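Help wanted: breakfast and lunch staff, Sotari guest house, Pornomwood

Posted 2021-04-12

We need people. Two for the morning, one for the middle of the day, maybe one more for weekends if the right person turns up. Details below, please read the whole thing before you write, it saves us both a phone call.

Who we are

Sotari is a small guest house on the edge of Pornomwood, up the hill past the bus turnaround. Breakfast for guests, lunch for anyone who walks in. Same owners also run the Grumetti bakery down in town, so bread and rolls come up from there every morning and you don't have to bake a thing. Been closed for works since January. Opening again soon and half the old crew has moved on, so here we are.

Food is plain. Porridge, eggs, soup, rice dishes, a stew that changes with the day. Tea all the time. Dining room seats up to 51 when the terrace is open, a lot fewer in bad weather.

The jobs

Breakfast server (two places). Start 6:30, done by 11:30. Set up, carry, clear, reset. Take room numbers and write them down so somebody can read them later. Refill tea and water. Talk to guests, or at least say good morning. Some know the menu better than we do and will tell you so.

Lunch server (one place). 11 to 4. Busier, more walk-ins, you handle money. Card machine and cash both. You'll need to be OK with a rush between noon and one and then not much at all, at which point there is silverware to sort and napkins to fold and the spice jars, which are always sticky, don't ask.

Kitchen helper, weekends. Not decided yet. If you want it say so in your note. Washing up, peeling, putting deliveries away. Good first job.

What we're looking for

Experience is nice. Not required for breakfast. For lunch we'd like somebody who has carried plates for money before, anywhere, a school cafeteria counts.
You show up on time. The 6:30 start means 6:30 in your apron.
You can lift a crate of bottles and be on your feet a whole shift.
Decent English. Any second language is a plus, our guests come from all over.
You don't mind wiping the same table nine times in one morning.

Closed shoes, dark pants. We give you the apron and two shirts. Shirts go home with you for washing, aprons stay.

Tables, and why we go on about them

Most of the tables are a square type with a shiny marble-look top and a red edge. Shiny tops show everything. Fingerprints, tea rings, the streak from a cloth that wasn't rinsed. So wiping down is a real part of this job and you'll be shown how on day one: damp cloth, then dry cloth, edges last. Clear fully before you wipe, no pushing a cup around with your elbow. 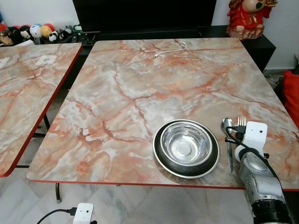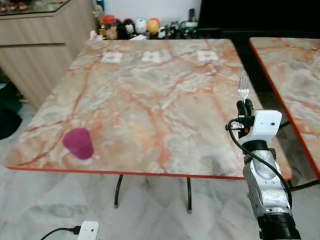
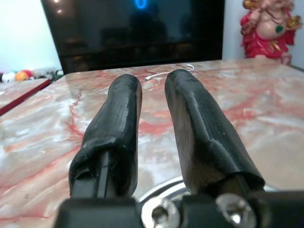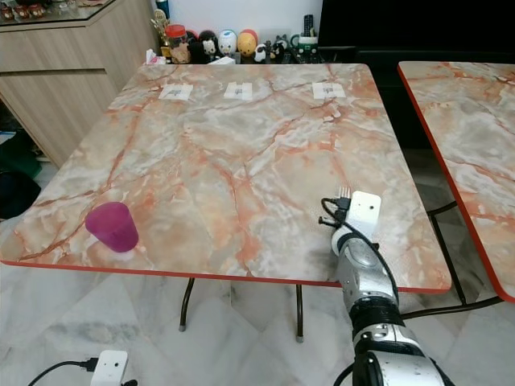 Soup and stew go out in steel bowls. They get hot, use the cloth. Spoon on the right side of the bowl unless the guest moves it. Plastic cups for water go to families with little kids, everybody else gets a glass. Chairs pushed in when you leave a table, every time.

Trial shift

Everyone does one trial shift, paid, same rate as the job. Breakfast people come for a breakfast, lunch people for a lunch. You eat with us after. We tell you yes or no within two days. No is not an insult, sometimes the hours just don't fit, and we have called people back months later when something opened up.

Pay and hours

Breakfast pays 566 a week for full mornings, lunch pays 600 a week. Before tax. Tips are pooled across the shift and split evenly, kitchen included, paid out in cash at the end of the week. If you pick up an extra shift it goes on the same check at the same rate.

Full mornings means five of them. We make the schedule two weeks ahead and pin it up by the pantry door, plus a photo goes out in the group chat. Swaps are fine as long as both people tell us. One message. Not a maybe.

You also get

A meal each shift, sit-down, not standing over the sink
Bread from Grumetti to take home when there is some left, usually there is
Seven paid days off the first year, more after that
Help with the bus pass if you come from town
Staff rate on rooms if your family visits, slow season only

Getting here

The first bus up from town gets in at 6:10, so that works for breakfast if you don't miss it. Next one is too late. Bikes can go in the shed. A few parking spots behind the laundry, please leave the ones out front for guests. If you drive and live near somebody on your shift we'll put you in touch, people have shared rides for years.

There's also a room in the Sandu annex across the yard that we can rent to staff. One room only, shared bath, quiet after ten. Ask early, it went fast last time.

How to apply

Write a short note. No long resume, we won't read past the first page anyway. Tell us:

Your name and a number where we can get you in the afternoon
Which job, breakfast or lunch or weekend, or more than one
When you could start
Where you worked before, if anywhere, and what you did there
Mornings you can't do, every week, like school or another job

Drop it at the front desk, or hand it in at the counter of the Grumetti bakery and it comes up with the bread. The desk has a sheet to fill in if you'd rather do that. If we're serving when you come by, leave the note and we will call, please don't wait around in the dining room doorway. Afternoons after 4 are best if you want to talk to somebody in person and see the place.

Under 18 is OK for the weekend kitchen job with a parent's signature, not for lunch since you handle the register.

Last thing. We've had people ask if they can do breakfast and lunch both. Yes on some days, no on five in a row, it's too long and you get tired and plates get droped. Two doubles a week is the limit.

Places stay open untill filled. When they're gone we take the sheet down from the front window, so if it's still up there you can still apply.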